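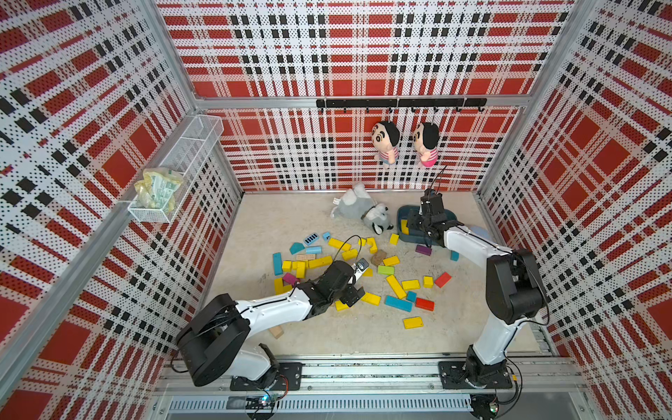 Trujillo objected early on that a block left against the outside of a tray has been put away as far as most people are concerned, and that a coding scheme with only "in" and "out" would miss this. We took the point and added a third code, "at the tray", for any block touching the rim from outside.

**Figure 1.** Colorful wooden blocks on a pale, speckled floor, with a dark blue tray near the back wall. A wire-mesh basket and a hook rail hold other items off the floor.

### 3.2 Layout and starting state

The tidying area has three plaid walls and a speckled floor (Figure 1). Blocks are scattered over the floor at the start of a trial, and the tray is the only place they are meant to go. Its raised rim matters more than we expected. A block dropped short tends to come to rest against the rim, and in the pilot trials these blocks were often left where they stopped.

Soft toys are treated separately. The two dolls on the rail are already in their place and are not scored. A plush animal on the floor is scored as out of place whatever its posture – lying on its side or standing makes no difference. Packages in the wall basket are scored as stored even when they hang over the front edge, following the rule used in the Flerkosby playroom notes.

### 3.3 Coding

We coded 39 trials, 12 of them twice. The second coder, Gaëtan Jacquet, worked without seeing the first set of codes. Across the double-coded trials there were 161 judgments on blocks near the tray, and the coders differed on 2. In both cases the block leaned on another block that was itself touching the rim. We now code such blocks as "out", because they have no contact with the tray.

Blocks stacked above the rim but supported from inside are coded "in". The Jokik scheme counts these as unfinished – a stricter reading that suits lidded boxes better than open trays. Scores under both readings are given in Section 4.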